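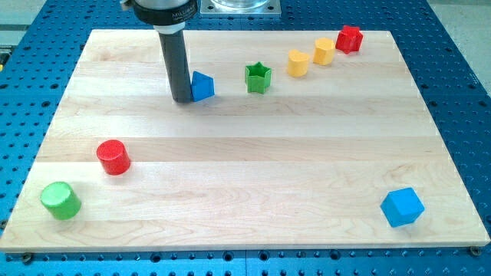 Could you please write something about keeping the board flat, one reader in Druvville asked, as mine has started to rock on its bolts and the rod catches on it halfway across.

Well, of course I can, and while we're at it let's go over the whole bench – the arm, the rod, the board and the blocks – as they all have a way of going out of true together.

Keeping a tabletop pushing arm in good order

Start with the board. Maple is lovely stuff, but it moves with the weather, and a board that sat perfectly flat in November may well have a little rise in it by spring. Lay a long straightedge across the planks, first with the grain and then against it, and look for daylight underneath. If you find any, back the corner bolts off completely, let the board sit overnight, and snug them down again a little at a time, going from corner to corner. Please don't crank them! I did that to my first board, the one I'd bought from Jandier, and opened up a glue seam as long as my hand.

Dust the surface with a dry cloth before every session. Skip the furniture polish, however nice it smells. It leaves slick patches, and a block that slid one way in the morning will slide quite another way after lunch.

Next comes the rod. With the arm stopped and the power off, take hold of it near the tip and wiggle gently. Any play at all means the collar wants tightening, and you'll need to set your tip height again afterward. I use a piece of thin card for this: jog the arm down slowly until the card just drags under the tip, then raise it by 3 mm and save that as your working height. 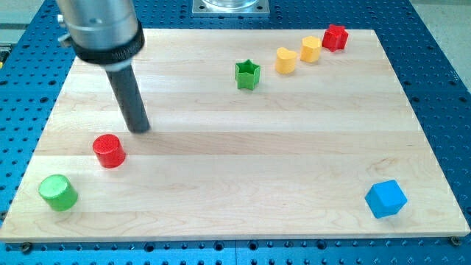 Check that height at several places, the far corners especially. A board can be fine on the left and high on the right, and it's much nicer to learn that from a piece of card than from a long scratch in your maple.

The blocks need less fuss. Wipe off any grubby marks with a barely damp cloth, dry them well, and look over the bottom edges for chipped paint. A chip can be rubbed smooth with fine sandpaper, but do all the edges alike or the block will start to favor one side.

I go through the whole routine every 300 runs and write it in a notebook. The counter on my bench in Grernodstead stood at 2,409 this morning, still with the original rod, though the collar is a Rungrueang replacement and a bit stiffer than the old one. If yours is the same, work the screws in turns, half a turn each, and wipe the threads clean before you put them back.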